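Hevdale Opens Refitted Assembly Hall for Framed and Flush Mirrors

BESTGATE – Hevdale, a maker of mirrors for bathrooms, fitting rooms and hotel interiors, has put its refitted assembly hall at Bestgate into full operation. The hall covers 2190 square meters and combines cutting, edge finishing, inspection and packing on a single floor. Work on the site was completed in March.

The refit replaces two separate workshops. Glass previously moved between the buildings by truck, and edge damage in transit was the largest single cause of rejected stock, according to production manager Malou Holst.

"Every transfer is a chance to chip a corner," said Holst. "We have taken out the longest one. Panels now go from the edging line to the inspection tables on one set of carts."

Inspection is carried out on flat, matte light-grey surfaces. Mirrors are laid face up under the ceiling lights, and inspectors check the reflected image for distortion, haze and coating faults. Straight lines in the ceiling serve as a reference: a bend in the reflected line indicates a deviation in the glass. Borders are checked separately for straightness and finish.
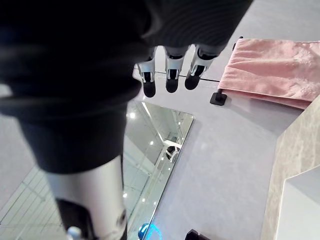

A rectangular mirror with a thin bright edge on a light-grey surface, reflecting ceiling panels and small round lights.

The first range to be produced entirely in the new hall is Gralisard, a series of rectangular mirrors for wall mounting or flush installation. It is offered in two widths, 469 mm and 943 mm. Both can be hung vertically or horizontally with the same bracket set, supplied by Hoani.

"Installers asked for fewer parts and a border that stays out of the way," said Merle Rutherford, head of product. "The bracket is common to both sizes – only the spacing changes."

Gralisard mirrors are available to trade customers on order. Packing consists of corner guards, a face sheet and an outer carton marked with the lifting points. Mounting templates are included in each carton.

Trade visits to the Bestgate hall take place on Thursday mornings by appointment. Requests for visits and product data sheets should be addressed to Ebony Gilchrist, Trade Sales, Hevdale.

Press contact: Shahnaz Pathirana, Communications, Hevdale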